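4.2 What people put in the bins, and in what order
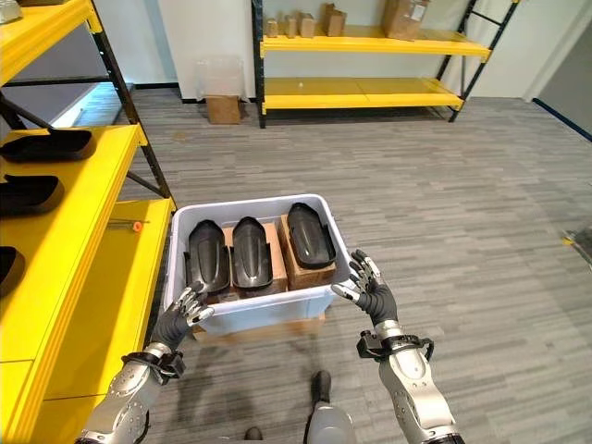
Figure 3. A translucent bin on the storeroom carpet, holding boxes and moulded black shells.

I went into the Herkangate storeroom thinking I would be writing about labels. Barbara Jabłońska and I had spent most of April drawing up a labelling scheme, and I was rather proud of it (four colours, large print, the lot). What I kept scribbling in my notebook, though, was how things were stacked inside the bins, and after a while I gave in and let that become the section. The general habit is boxes first, odd shapes last. The bin in Figure 3 follows it nicely: three cardboard boxes at the bottom, and three black curved parts resting on top of them, one leaning on the side and one tilted back a little. You can tell there is something in there through the frosted wall, but I wouldn't want to find a particular box that way!

We asked the people who use the room why they pack like this, and got a surprisingly wide spread of answers. Ksawery Krajewska, who had the longest interview with us and I think enjoyed it the most, said that a box gives you a floor and anything with a curve needs a floor. Others talked about reach. If the thing you fetch most often is an awkward shape, you want it where your hand lands first, and you don't much mind if it pokes up over the rim. A couple of people told us they had simply copied whoever packed the bin before them, and I suspect that explains more of our data than I'd like.

There is a cost, of course. Once the tall shapes are in, the lid won't go on, and a bin with no lid can't have another bin put on top of it. Seok's older work on stockrooms treats this as plain waste of height. I'm less sure. In our diaries people grumbled about lids far more than they grumbled about floor space, and the bins they called "easy" were very often the open ones. We had 118 diary entries mentioning a bin by name or number, and 30 of them were complaints about having to take a lid off, find somewhere to put it, and then forget which bin it came from. I have done all of this myself, so I am not a neutral reader of these entries.

Translucent walls came up a lot too. Everyone liked them in principle. In practice they show you an outline, and cardboard inside a frosted bin looks much like any other cardboard. Barbara's view is that see-through bins make people lazy about labels, as they feel they can already see what they have got. She may well be right, and we come back to it in 4.4 when we compare the Urnumow room, where the bins are solid and the labels are (annoyingly for my side of the argument) much better kept.

One last thing about the floor. Several bins at Herkangate stood on a flattened or shallow box, and the one in Figure 3 sits on flat cardboard as well. We hadn't planned to ask about this and only added the question halfway through, so the answers are patchy. Some said it made a bin easier to get hold of, some said it kept the place "theirs" when the bin was away, and one person had never noticed it was there. We left the question in for the second round of interviews, which Barbara ran at Urnumow.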